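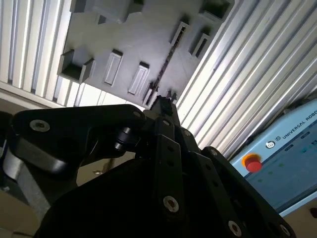 Dilldale Computer Refurbishing Group
Minutes, April meeting

Chair: Amber Van Wijk. Notes: Mirjam Groen. Started 7:05 p.m.

1. Spring total
We're at 135 finished desktops against a goal of 200, and Amber read out the thank-you note from the Pidetthorpe library, which was lovely! Van Damme has offered us another batch of office towers and everyone wants them. Mirjam will fix a pickup time.

2. Open towers on the bench
Good long talk about the tower with the blue drive clips. People love how easy this kind of case is to work in: lay it on its side, take off the panel, and the board, power supply and drive cage are all right there. Agreed to use the same layout for the beginners' evening. Gray tray stays to the left of the case.
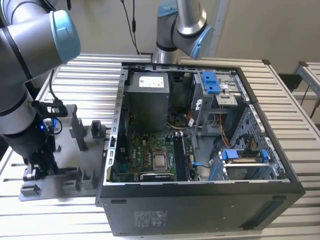 3. Processors and memory
Amber wants a page in the handbook on the socket and its metal bracket, with the memory slot beside it. Great idea, approved. She'll also add a line on keeping the orange and yellow wires clear of the board when closing up. Draft to Mirjam before the next meeting.

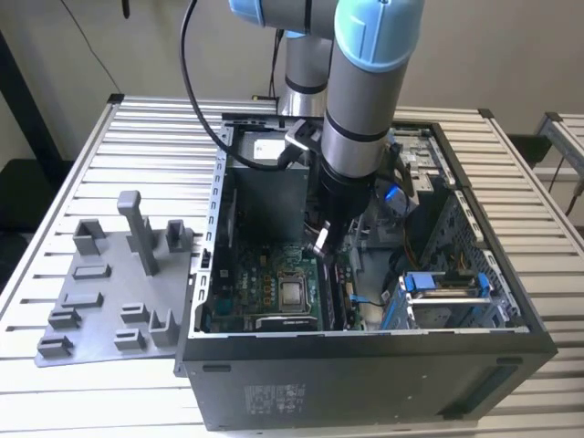 4. Parts list
The Nodura spreadsheet now has 362 entries (wow). Screws still need their own tab. Mirjam to do.

5. Next meeting
May, same time. Closed 8:20 p.m.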